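Robot corner, January

I've spent most of this month looking after the two-armed setup we call Rancombe, and I'm quite fond of it now! The trouble was the right hand, which kept closing late in the simulator. Veerle Boersma and I went through the finger settings joint by joint (six evenings of it, plus a lot of tea) and found a grip delay left over from the old Akyol hands.

With that cleared, we went back to the plate task on the granite worktop.

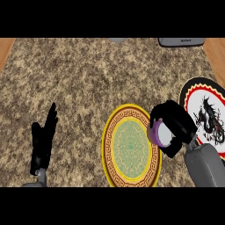 Next job is the left wrist, which still drifts after 30 runs or so. I'll reset its zero point first and see how it goes.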